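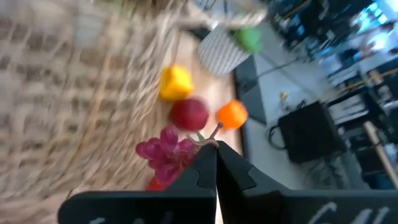
Work under the Hagedorn equine nutrition grant continued through May at both training yards, and the feeding protocol for the 3-mile chasers is now fixed. Of the treat foods reviewed, grapes like the purple-red bunch next to the woven basket stay off the list for horses in training, as they are too small and too sugary to log by weight. Carrot remains the only treat allowed during a trial week. Yard staff were told in writing.

**Status as of 6/11/21**

| Item | Planned | Done |
|---|---|---|
| Post-gallop blood samples | 111 | 105 |
| Horses on full protocol | 5 | 5 |
| Feed weights entered | 3032 | 3032 |

The six missing samples all belong to Skamis, who was rested with a bruised sole and did no fast work for the second half of May. He stayed on the trial ration and his feed weights are complete. We do not plan to make up the samples. His results will be reported separately from the other four.

**Racing**

Two of the five horses ran in the period. Meta finished second over hurdles on good ground and was back to her normal feed intake by the next evening. Jonness was pulled up before the third last. The vet found no heat or swelling, and he returned to cantering after a week of walking. Neither run was used as a data point, in line with section 4 of the agreement.

**Changes to method**

- Evening feed moved forward by 30 minutes on gallop days.
- Water intake now read from the bucket scale, not the wall gauge, which drifted.
- Haylage samples sent for dry matter testing with each new delivery.

**Budget**

Lab fees are under plan by the cost of the six samples. Transport is over plan because of one extra trip to the vet clinic. We ask to move the lab balance to transport. No new money is requested.

The next set of bloods is due after the summer break, once the horses are back in full work.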